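Enley Tabletop Conveyor
Set-Up Guide, Section 4: Laying Out the Work Surface

Read this section before you switch the belt on for the first time. The layout takes one person less than an hour. The belt unit should already be assembled as shown in Section 3.

4.1 Covering and marking the table

1. Clear the table and wipe it down. Let it dry fully.

2. Roll out the brown paper and pull it flat. Tape it on the underside of the table so that no loose edge can reach the belt.

3. Mark the paper into large squares with dark blue tape. Press each line down with a dry cloth. The lines are used later to put plates and bins back in the same place.

Note: Replace the paper when it tears or wrinkles. Do not lay new paper over old.

4.2 Placing the belt

4. Set the belt unit on the paper with the metal end roller bracket toward the middle of the table. Leave space past the other end for a storage bin.

5. Lead the wire away to one side. Keep it clear of the area where the plates will go.

CAUTION: Unplug the belt before you move it. Never lift the unit by its wire.

4.3 Placing the plates and the bin

6. Put the yellow plate and the pale blue plate side by side past the bracket end of the belt. The rims can be close together, but one should not rest on the other. Use the tape lines to set their position.

7. Put the open blue bin past the far end of the belt.

8. Place one small block on the belt and lay a sponge flat on the pale blue plate. Compare your table with the layout below before going on.
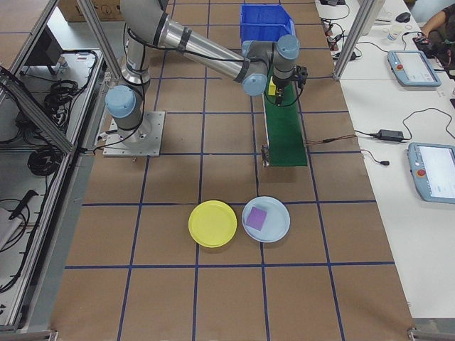 4.4 First run

9. Check that fingers, sleeves and cords are away from the rollers. Plug in the belt and run it at the lowest speed for 2 minutes with nothing on it.

10. Watch the edges of the belt. If it drifts to one side, stop it, unplug it and adjust the end bracket as described in Section 6.

11. Put the block back on and run the belt again. The block should ride without turning or sliding.

Note: Do not load the belt with more than 527 grams in total. Wet sponges must be wrung out first.

4.5 Cleaning

Wipe the belt with a damp cloth after use. Wash the plates by hand in warm water, no hotter than 100 °F. Spare belts and tape are listed in Section 9.

Revised Jan 2, 2021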